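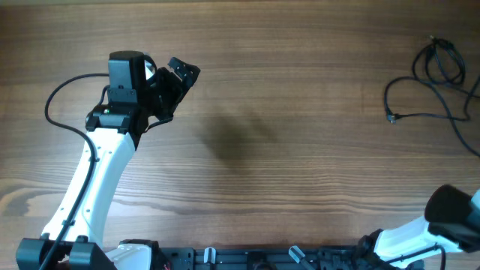
The table, with the black cable in the corner.

The Cable

Cecilia Alhassan had owned the table for two years before she learned which way the grain was supposed to run. Hannelore Marti told her on the stairs, carrying a bag of potatoes.

"Across from you when you sit," Hannelore said. "My husband always turned it that way. You have yours wrong."

The table had belonged to the Martis. Hannelore had sold it for 50 dollars when she moved from the third floor down to the first, where the kitchen was too small for it. Cecilia had carried it out of the apartment with her brother, one flight up, and had put it where it fit.

That evening she turned it. She had to move both chairs and the bread box, and one leg caught on the edge of the linoleum. When she sat down the brown lines ran from her left hand to her right. She ate her soup and looked at them. There was a place near the middle where the lines bent a little, and she found she had been setting her plate on it all this time.

The cable came out of the drawer the same night. She had never been able to pull the drawer open more than a few inches, but with the table turned she could get her shoulder against the other side. Something gave way at the back. Inside were a bill from Clastier for lamp repairs, two corks, and a black cable tangled into loops, with a small plug on the end.

She put it on the corner of the table and left it there.

She tried the plug in the radio first, then in the lamp from her mother, which took a different kind. It was too small for the phone. In the morning she asked at Kofler, where she bought bulbs, and described it to the man with her fingers.

"Bring it in," he said.

She forgot to bring it in. For most of June the cable stayed where it was. She wiped the table after supper and lifted the loops to wipe under them and put them back. When her brother came, he pushed it to one side to deal cards, and later she moved it to the corner again.

At the end of the month she took it downstairs.

Hannelore was shelling peas into a pot on her lap. She took the cable in one hand and held the plug close to her glasses.

"Where was it?"

"In the drawer. At the back."

"That drawer doesn't open."

"It does if you push from the other side."

Hannelore put the pot on the floor. She pulled at one of the loops, and the rest of the tangle came up with it.

"He had a tape machine," she said. "He bought it in Lusitz, when he worked at the mill there. It ran for one winter and then we couldn't find the cord. He said I threw it out. I said he left it on the train." She turned the plug over. "We had words about it for 25 years – not every day. At Christmas, mostly."

"Do you still have the machine?"

"I gave it to the church in Stondgate. They were raising money for the roof."

"Maybe they still have it."

"They have a roof," Hannelore said.

She picked up the pot again and went on with the peas. Cecilia sat down across from her and took a handful. The pods were dry at the ends and hard to start. When they were finished Hannelore held out the cable.

"It goes with the table," she said. "You paid for it."

"I don't have anything to use it on."

"Neither do I."

So Cecilia carried it back up. She thought about the drawer and left it open a few inches, the way it had always been. Then she put the cable down on the corner, moved a chair over to the window side, and started the rice.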